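**Ticket 1465 — Reminder emails going out at the wrong time (and sometimes twice)**

Status: open, then sort of closed, then open again

Okay, so I run a little home first aid blog on Plullarico and I've got a monthly reminder that goes out to my readers: check your kit, toss the expired stuff, restock. It's one email. It goes to 67 people. It should be the easiest thing in the world, and it has been driving me up the wall since July!

What's supposed to happen: post gets published at 9:00 a.m., the Trurkach mailer plugin picks it up, the email goes out a few minutes later, everybody's happy.

What happens instead: the email goes out at 2:00 in the morning, and then for a handful of people it goes out AGAIN at 9:00. I got both copies myself, on my own test address, so I know it's not just readers being confused.

**Stuff I tried first**

- Logged out, logged back in (I know, I know)
- Turned the Trurkach plugin off and on
- Deleted the scheduled post and made a new one from scratch
- Checked the time zone on my laptop, which is right
- Cleared the plugin cache, which took forever and did nothing I could see

After the fresh post I thought I had it. The preview said 9:00 a.m., the queue said 9:00 a.m., and I went to bed feeling pretty smug. 2:00 a.m., ding.

One thing I did notice is that the double sends only hit the people who signed up through the old form, the one I made back when the blog was on the Kulkarni theme. New form people get one email (at the wrong time, but one). I don't know if that matters but I'm putting it down anyway.

I also wondered if the pictures were slowing the queue down or making it retry, so I ran the same post as text only. Same problem. Then I ran it again with the pictures back in, same problem again.

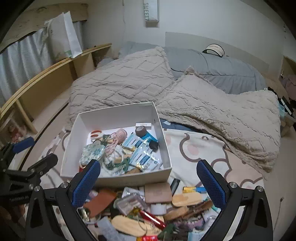

Tape and bandage, from the "what's in the box" section.
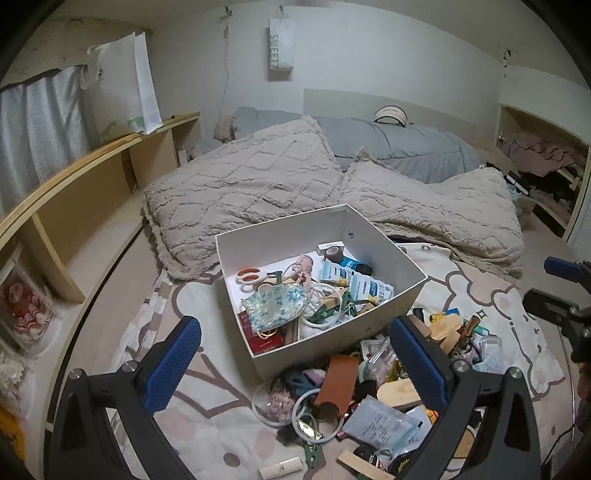

The Plullarico help desk wrote back that same afternoon: Thanks for all the detail, the old form thing does matter. Subscribers who came in under Kulkarni are kept on a separate list, and the plugin treats that list as a second audience, so anybody who's on both gets two emails. Can you go to Audience, then Lists, and tell us whether you see one list or two? Please don't merge anything yet. For the 2:00 a.m. part, look at Site Settings and not at your laptop. The mailer uses the site's clock.

So I went and looked. Two lists! The second one is called "import_old" and I swear I've never seen it in my life. And the site time zone was set to a city seven hours away from me, which I'm guessing came in with the theme change — I sure didn't pick it.

**What I did, in order**

1. Changed the site time zone and saved it
2. Reloaded the page to make sure it stuck (it didn't the first time, you have to hit Save at the bottom AND the one in the banner)
3. Exported both lists to a spreadsheet, just in case
4. Waited for the okay from support, then merged them
5. Scheduled a test post for 4:00 p.m. to my own address only

The test came in at 4:03. One copy. I did a little dance in the kitchen.

Reopening because there's one leftover: the merged list now shows everyone's signup date as the day I merged it. I'd love the real dates back if that's possible. I still have the export with the old dates in it, so tell me where to upload it and I'll do it tonight.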